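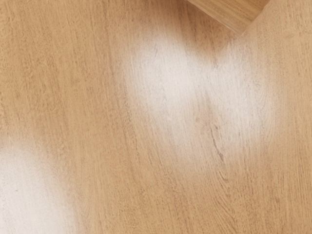

Bench top, pale wood, grain running to loops at lower right.

Workshop notebook, Hadex alarm bench
June, entry opened 09:15

Purpose of entry: to record the false alarm work on the Shehu shop premises system, the bench tests carried out on the Dreltus motion detectors, and the settings to be used when the system is put back on monitoring.

Background. The system at the Shehu premises consists of a Bonance control panel, door contacts front and rear, one internal siren, one external sounder and three motion detectors (stock room, shop floor, rear passage). The monitoring centre logged 19 activations in the past month. All of them came from the rear passage detector and all fell between closing time and the early morning. There was no sign of entry on any occasion. The customer has been advised in writing that police response may be withdrawn if the pattern continues, and has agreed to the system being set to siren only while the fault is traced.

The rear passage detector was removed and a spare fitted in its place. The removed unit is referred to below as unit A. Unit B is a new detector of the same type from stores. Unit C is an older one returned from another job with no reported fault, used for comparison.

Visual check. Unit A: casing sound, tamper switch operating, no insects inside, lens seated properly. The cable entry hole at the back had not been sealed. Units B and C: nothing to report.

Supply test. Each unit was run from the bench supply at its normal voltage and then at a reduced voltage, to copy a panel running on a tired standby battery. Units B and C held steady at both settings. Unit A held steady at normal voltage and gave two brief activations at the reduced setting over the course of the morning. Two events are not enough to rely upon and the test is to be repeated overnight.

Walk test. Sensitivity was set to the middle position and pulse count to 1, as found on site. All three units picked up a person crossing at the far end of the test lane. With pulse count set to 3, all three still picked up a person walking at an ordinary pace, with a slight delay. A very slow crossing was missed once by unit C. It was not missed by A or B on any attempt.

Draught test. A fan heater was placed behind the mounting board and run in short bursts, first with the cable entry open and then with it sealed.

Unit A, entry open, pulse count 1: activated repeatedly
Unit A, entry open, pulse count 3: activated once
Unit A, entry sealed, either setting: no activation
Unit B, entry open, pulse count 1: activated repeatedly
Unit B, entry sealed: no activation
Unit C: same pattern as B

The result for unit B is the important one. A new detector with an open cable entry behaves in the same way as the suspect unit, so the main cause lies in the fitting. The rear passage wall at Shehu backs on to the boiler cupboard, and the cable comes through from that side. Warm air passing along the cable hole and into the back of the casing would account for activations at night, although the boiler timer settings have not yet been seen. The customer is to be asked for them.

13:40. Panel event log. The Bonance panel holds up to 1000 events and the full log was taken off for review. Clock found to be slow against the monitoring centre record, which explains why the two lists did not agree when they were first compared. The clock has been corrected. No low battery events are recorded. This makes the reduced voltage result on unit A less likely to matter in practice, but the standby battery should be load tested on site before that is taken as settled.

Cabling. Resistance on the rear passage run was measured when the unit was removed and was within limits. Some 100 metres of cable is in use across the whole site, with one joint above the stock room ceiling that does not appear on the original drawing. The drawing is to be amended. The joint was not opened on this visit and should be opened on the next.

Settings for return to service. Cable entries on all detectors to be sealed with the approved compound. Rear passage detector to be set to pulse count 3, with the other two left at their present setting. Entry delay unchanged. Siren only for a trial period, after which full monitoring is to be restored if no unexplained activation has been logged. The customer must confirm the change in writing, and a copy of the confirmation is to be kept with the job sheet.

Note for colleagues. The sealing of cable entries is already on the Hadex installation check sheet but is listed under outdoor equipment, where it is easily passed over on an indoor job. A request has been made to have it repeated in the section on motion detectors. Until the sheet is reissued, please write the check in by hand.

16:50. Unit A back on reduced voltage for the overnight run, cable entry sealed, pulse count 1, test lane closed off. Bench supply is not to be switched off.

Outstanding: overnight result for unit A; boiler timer details from Shehu; battery load test; inspection of ceiling joint; label for unit C, which still carries the tag from the earlier job.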